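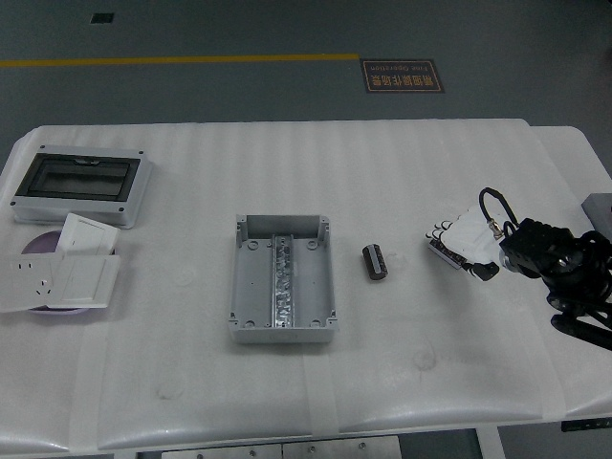

Main Rornon : galerie du poste d'assemblage de boîtiers

Dernière mise à jour : décembre

La main Rornon est proposée par Plarnness en location avec mise en service, ou à l'achat sans intégration. La galerie porte sur la première formule, appliquée à la préparation de petits boîtiers électriques : prise des pièces, mise en place des composants sur rail, présentation des plaques murales. Le vissage et le câblage ne sont pas compris dans l'offre de base.

Poste boîtier, pièces disposées avant reprise du programme
Embase ouverte au centre, rail DIN dans l'axe, plaques blanches en vrac dans le plat rond. La main est posée paume vers le bas, doigts orientés vers l'embase. Le coffret à fenêtre fumée reste à gauche.

Support de travail
Le plan est couvert d'une mousse blanche nervurée. Elle amortit les chutes et limite le glissement des plaques, mais elle fausse la référence en hauteur : la mousse se tasse sous l'embase et beaucoup moins sous un composant léger. Orest Boiko, chargé de l'intégration, recommande de reprendre l'origine verticale à chaque changement de pièce. Sur table nue, la correction n'est plus nécessaire et les prises à plat deviennent plus difficiles, les doigts n'ayant plus de marge pour passer sous le bord.

Plaques murales
Les plaques d'interrupteur et de prise se chevauchent dans le plat. C'est le cas défavorable, retenu volontairement pour l'évaluation. La série de référence comprend 500 prises. Les échecs se répartissent en 11 doubles prises et 24 glissements, ces derniers surtout sur les bascules larges, dont la face lisse offre peu d'appui. Aucune plaque rayée au contrôle visuel. Un bac à séparateurs supprime les doubles prises ; il figure au catalogue des accessoires et n'a pas été utilisé pour cette série.

Embase et rail
Les montants d'angle gênent l'entrée des doigts lorsque la main arrive en oblique. L'approche verticale règle le problème au prix d'un mouvement de poignet supplémentaire. Le rail métallique renvoie la lumière de façon irrégulière et la caméra en perd parfois l'arête. Yaroslav Marchuk a obtenu de meilleurs résultats avec un éclairage latéral diffus qu'en modifiant l'exposition.

Petits composants
Les cylindres couchés sont saisis entre pouce et index, les autres doigts repliés. L'orientation finale dépend de l'angle de départ. Si la pièce doit être présentée debout, prévoir une reprise sur butée. La consigne d'effort livrée par défaut convient aux plaques ; elle est trop élevée pour les corps fins et doit être abaissée dans le profil de prise.

Câbles
Le câble qui remonte au-dessus du poignet forme une boucle. Vérifier son débattement sur toute la rotation avant de lancer un cycle, en particulier si un second équipement occupe la table. Le guide-câble souple est facturé à part.

Contenu de la prestation
La mise en service couvre l'installation mécanique, un profil de prise par famille de pièces et la formation de deux opérateurs. Stefaniia Savchuk assure le suivi à distance pendant la période de location. Les pièces d'essai sont fournies par le client, y compris quelques exemplaires défectueux pour régler les seuils de rejet.

Réserves relevées pendant l'évaluation
Documentation des codes d'erreur incomplète en français. Temps de changement de profil non indiqué sur la fiche technique. Embouts de doigts vendus uniquement par jeu complet.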